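Grout haze on new backsplash, third wipe and still there

rox_arboleda
Tile went up in October, white with a bit of gray in it, and I used Driltine premixed grout in the lightest gray they sell. Dried with a cloudy film. I've wiped it with plain water three times and it looks fine wet, then the film comes right back. Do I need the acid stuff? My sister-in-law says vinegar.

karpenko_l
No vinegar until you know what the tile is. If it's marble it will etch and you can't wipe that off. Premixed grout usually isn't cement anyway, so acid won't do much to the haze. Check the tub for which remover it wants.

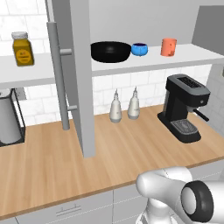
natashworth
Vinegar diluted way down has never hurt my ceramic, and I've done two kitchens with it. People get too nervous about this. The part I'd worry about is the wood. With a light wood counter under white tile like that, anything that runs down the wall sits in the joint and leaves a dark line. Tape plastic over the counter first and work from the top down.

karpenko_l
Ceramic, sure. Gray marbling can be a print or it can be real stone, and she hasn't said which. I'd still wait.

rox_arboleda
Found the box. Karetti, glazed ceramic. The tub says to use their own haze remover for anything older than a week.

J. Navarro
Then use that. Do a small patch behind the espresso machine and leave it overnight. White nylon pad, no steel wool. Change your rinse water a lot, dirty water is how most people get haze in the first place.

natashworth
Agree on the rinse water. Still think vinegar would have been fine.

rox_arboleda
Patch came out clear. Doing the rest Saturday.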